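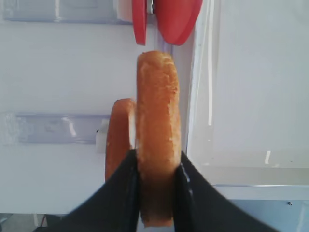

Bread, according to Wanting Tang, should be judged by its crust before anyone reaches for the butter. The remark opened a morning of tasting at the Derkau baking school, where the long roll is the first shape that students learn and the last on which they are examined.

The standard recipe at Derkau makes 61 rolls. Each piece of dough is rested, flattened, folded toward the baker and sealed with the heel of the hand. The ovens are set at 400 degrees, and the rolls are placed close enough that their sides touch as they rise. Where two are pulled apart, the side stays pale and soft. Students who prefer a crust all the way around are instructed to leave more space on the tray.

Opinion on the matter is divided. The Palivov bakery, which supplies lunch counters, favors the soft side for sandwiches. Peixoto, its older neighbor, bakes every roll apart and sells almost all of them by 5 in the morning.

Rolls keep for one day in a paper bag. On the second day, the school recommends splitting and toasting them.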